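Subject: Re: [politis-evenings] Does fasting count if you sleep through most of it?

Hello all,

I meant to answer this on Friday and then the day got away from me, so forgive me if some of you have already talked it over at the Dullach supper.

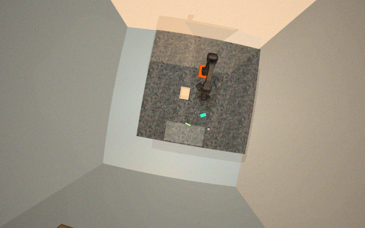
The question was a good one and I don't want to rush past it, so let me put it back in front of us:

> I work nights at the Ploltanine plant, and when we did the 3 day fast last month I was asleep for nearly all of the daylight hours. I got up, had a bowl of soup after dark with everyone else, and went to work. I can't say I was hungry for more than an hour. Did I really fast? I feel a little like I cheated, and now I wonder whether God sees any difference between a person who gives something up and a person who just wasn't awake to miss it.

First of all, bless you for asking, and please don't go around feeling like a cheat! I worked nights myself for years, and I remember how upside down everything gets. Sunday morning felt like the middle of the night, and I once nodded off so hard during the second reading that my hymnal went under the pew in front.

Now, what I was taught as a girl was that the going without is there to make some room. You skip the meal and you pray in the space where the meal was. If you slept through that space, well, the fast is kept as far as the rule goes (our little book says "from sunrise to dark" and says nothing at all about being awake), but I can see why it felt thin to you. My own habit on nights was to fast during my shift instead. I'd leave my lunch at home and take the 40 minute break to read a psalm or two, usually Psalm 87, which is short enough even for a tired head. Our pastor at the time was fine with it - he said the sun didn't work my hours.

As to whether God sees the difference, I would think He sees a good deal more than that. He sees the soup and the shift and the worrying afterward too. I'm past 60 now and my doctor doesn't let me skip meals anymore, so I give up the radio, and I'll tell you I miss that radio a lot more than I ever missed breakfast. I haven't decided what that says about me.

Other people on this list may see it more strictly, and I'd like to hear from them - I know the Hoka group keeps the old rule to the letter, and they have their reasons.

One more thing before I forget: the November fast falls in the same week as the coat drive, so if you are helping carry boxes, please drink plenty of water. Water has always been allowed.

With love, and sorry for going on so long,

Your sister on the Dullach side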